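Filed under: Opinion / Rivers & Places

The plan to raise the Flaltov weir by 3 meters would put most of Carrasco island under water, and I think the valley should turn it down. The 80 people who still live there have been offered new houses in Warley. The houses are fine. They are also a long way from the orchards and the ferry landing.
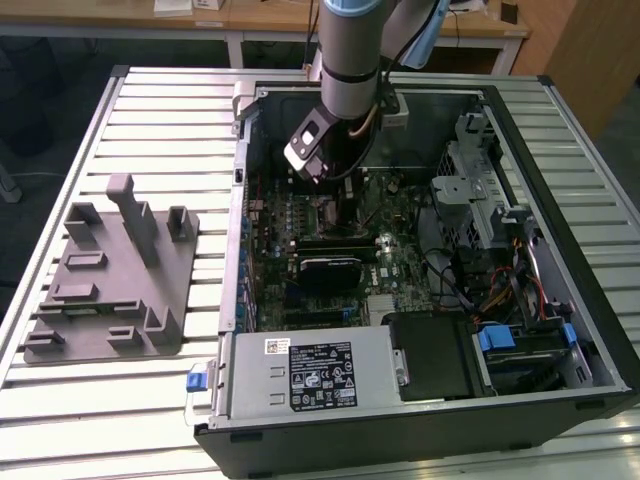

Ladan Mousavi argues that the island was emptying anyway - the school shut years ago - and she is right about that. But a place with few people is still a place. Lower the weir plan, or move it upstream past the old quarry, and let the islanders decide when to leave.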